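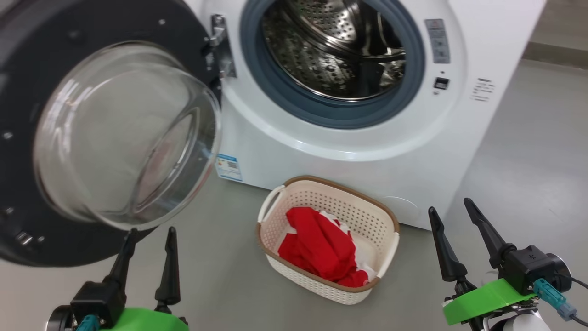

How often should you clean a front-loading washing machine?
Once a month is a sensible habit, with a quick wipe of the door gasket every few days if you do a lot of laundry.

Rin Higuchi has owned six washing machines and speaks of them the way other people speak of ex-husbands. There was the one that walked. There was the one that played eleven notes of Schubert whenever it finished, including at two in the morning. The current one, she concedes, is fine, although it smelled like a pond through most of July.

"I thought it was the drain," she says. "Then I thought it was the dog. I washed the dog."

It was the gasket. It is nearly always the gasket, that fat rubber collar between door and drum, which holds a spoonful of gray water in its lower fold and adds hair, lint and the odd dime. Front-loaders have an airtight seal so they won't flood your kitchen, and the same seal keeps the damp in with the enthusiasm of a good thermos. Leave the door open between loads. Anyone with a small laundry room will now object that the door takes up half of it, and they are right, and they should leave it open anyway.

Eluned Hughes has repaired washers out of a shop in Mustport for long enough to have stopped being surprised by what is in them. She keeps a jar. The jar holds underwires, a chess bishop, two hearing aid batteries and a key to something at Punwood, the apartment complex up the hill, where she gets most of her work.

Her main quarrel is with detergent. People pour it to the top line of the cap, she says, as though the clothes had been down a mine. Two tablespoons will do for an ordinary load in soft water. The rest turns to a film on the back of the drum, and the film turns to the smell, and the smell turns to a service call at 61 dollars before she has taken off her coat.

Fabric softener she will not discuss.

Then there is the filter, which on most front-loaders lives behind a little cover near the floor. Marthinus Engelbrecht, a Punwood tenant, learned of his after over 3,000 loads, by his own gloomy arithmetic. He opened it without putting down a towel. "I got a tray for next time," he says. "A baking tray. We don't bake with it now."

The basket matters more than it gets credit for, too. Plastic with holes in it lets a damp towel breathe while it waits its turn, and wipes clean when the towel has waited until Thursday. Higuchi used to have a handsome lidded hamper from Kalholm, lined in linen, in which socks went quietly green. It now holds wrapping paper, and the dog sleeps against it.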